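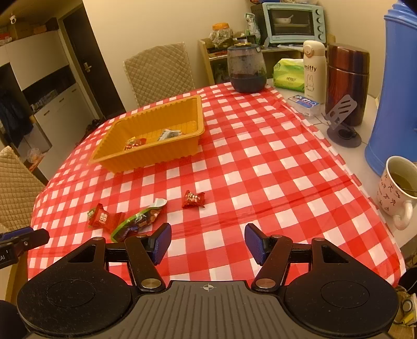 Wednesday, September. Notes from the Rultska open day, written up the same evening before I forget which half of it was the sales pitch. We went to see Kultus, their kit of hand-held grippers for recording tabletop jobs, and I went to see whether the fingers were any better than ours. They are wider, for a start. Spread right out, the pads would straddle a lolly with a great deal of tablecloth left over on either side, and the pads themselves are a textured blue stuff that I'd like a strip of for our own bench. The day's job was snack sorting: wrapped lollies and packets, a mustard-yellow basket with ribbed sides, a red-and-white checked cloth. Our test bench at home has a grey mat and a foam cube on it, and looked at from there this was practically a dinner party.

Programme said demos from 10, talk at 11, "hands-on" after lunch. Demos started when the talk should have. The talk started when I was eating.

What they claim: 200 recordings of the snack job, all done in ordinary rooms by ordinary people. Of those, 138 went through their checks untouched. The slide had 100 written on it in very large type, and it took me until the question period to learn that it was the target for the first round and had nothing to do with a percentage. I'd already written "100%??" in the margin and underlined it. Leaving it in the book as a warning to myself.

Hands-on, my turn:

Grip travel is smooth, with a bit of slop right at the closed end. Ours has the same slop, so I said nothing.

Heavier out front than it looks. Wrist noticed after a few goes. Forearm noticed on the tram.

Twisted-end lollies are easy if you go for the body and hopeless if you go for the twist. I went for the twist. The wrapper came along and the lolly had a think about it.

Flat packets are the real test. You have to come in on the long edge with one pad nearly dragging on the cloth, and then the cloth wants to come too. Asked if they ever tape the cloth down. They do not, on principle. I respect the principle and will be taping ours down.

Basket rim is wide and rolled, and I clipped it on the way over. The rep said clipping was "useful variation". I gave them quite a lot of useful variation.

Two-handed work is harder than the video makes out. I kept parking the left gripper out at the side and forgetting about it, then bringing it back in over the very thing I was trying to look at. Suggest we practise one-handed before anybody in our group gets ambitious.

Things I liked: nobody had cleared the table's surroundings for the visitors' benefit. Shiny wrappers, clear plastic, a glass-fronted oven, a see-through pitcher with dark liquid in it, all the sort of stuff that our depth camera regards as a personal insult. If their tracking holds in there it'll hold in our kitchen. I asked for the tracking error and was given a brochure.

Things I didn't like: the calibration routine takes 3 tries by their own admission, and on the day it took them longer, with everyone standing politely behind the operator and breathing. Fosteck make a calibration plate that might suit it. The rep had heard of Fosteck in the way one has heard of a cousin's ex-husband.

Vondráček were in the next bay with a proper arm on a plinth, behind a fence. It stacked tins very well for the whole afternoon and drew no crowd at all. There's a lesson there for our own open day, and I suspect it concerns lollies.

To do:
- price up blue pad material, or something near it in the same texture
- checked cloth for the bench (any colour, cheap) and masking tape
- find out what the other recordings failed on; if it was mostly lost tracking I want to know before we order anything
- ask Rultska whether the fingers come off without pulling the pivot screws
- return the visitor lanyard, which is still round my neck

Kit on loan is possible from next month, one pair, deposit required. Form is in the red folder. I've filled in the easy parts and left the insurance section for whoever reads this first.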